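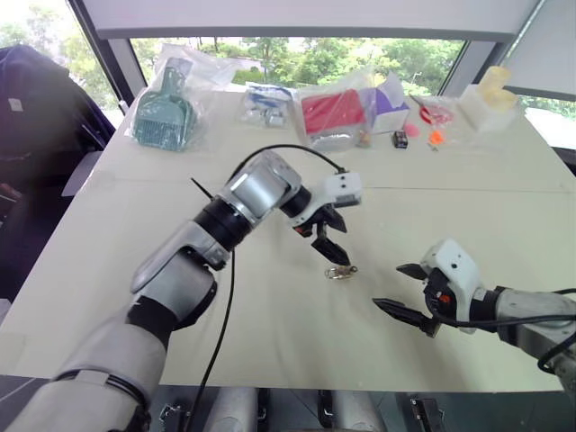 From: Bianka Szűcs
To: Otow supper list
Date: 23 July 2026
Subject: Re: Kerekes, anyone been since the new menu?

Gizella Mészáros wrote:

> Hi all, my sister-in-law is in town next week and I want to take
> her to Kerekes. There will be six of us, one vegetarian and one who
> can't do dairy. Last time I went (October, I think?) the service was
> so slow we missed our movie. Has anyone eaten there since they
> changed the menu? Is it still worth the drive out to Isevard? And is
> the parking any better?
>
> Gizella

Hi Gizella,

Yes! Went two weeks ago with my husband and his parents, so I can give you the full report (sorry in advance, I get going about food).

First, the drive. It's 40 minutes from my place and I'd do it again for the mushroom soup alone. They kept the soup, thank goodness. It's thinner than it used to be and has a lot more dill, and my mother-in-law finished hers and then most of mine. It has sour cream stirred in, though, so your no-dairy person is out of luck there. Ask for the bean soup, which our waitress told us is made with just oil and paprika.

Mains were a mixed bag. My chicken was great, crispy skin, and it came with little pinched dumplings that I would happily eat cold out of the fridge for breakfast. My husband had the pork chop and it was dry, no way around it. He ate it, but he sawed at it for a while first. The stuffed peppers now come in a meatless version with rice and walnuts, and that's what I'd steer your vegetarian toward. I had a bite of my father-in-law's and it needed salt, but the sauce was lovely. Skip the eggplant thing. We got it as a starter and it tasted like it had been sitting next to an onion all day.

Service: we waited 90 minutes from sitting down to getting our mains. Ninety!! They were nice about it and brought extra bread, but if you've got a movie or anything else planned afterward I would not risk it. We had an early table, too, so I don't think it was the rush. With six of you I'd call ahead and ask if you can order the starters over the phone. I know they used to do that for bigger tables, no idea about now.

The bill for the four of us was $134 before tip, with one beer and a shared dessert (the plum cake, get it, warm if they'll do it). I thought that was fair. The portions have shrunk a bit, but I still took half my dumplings home.

Parking is the same mess as ever. The lot next door is for the hardware store and they do ticket, so go around back by the church and walk through. The path is gravel, so tell your sister-in-law no heels.

Oh, and it's LOUD now. They took out the carpet and the booths along the wall, and my father-in-law had to take his hearing aids out. Ask for the back room if any of your group has trouble with noise. It has a door that closes and the window looks out over the garden.

If you decide it's too much of a haul, Otisance does a decent no-dairy menu and they've never made me wait more than twenty minutes. Not as good, and the bread comes out of a bag, but you'd make your movie.

Has anybody tried the Kerekes lunch? I keep seeing the sign for it and would love to hear before I drive out there again.

Let us know how it goes, and what everyone ordered!

Bianka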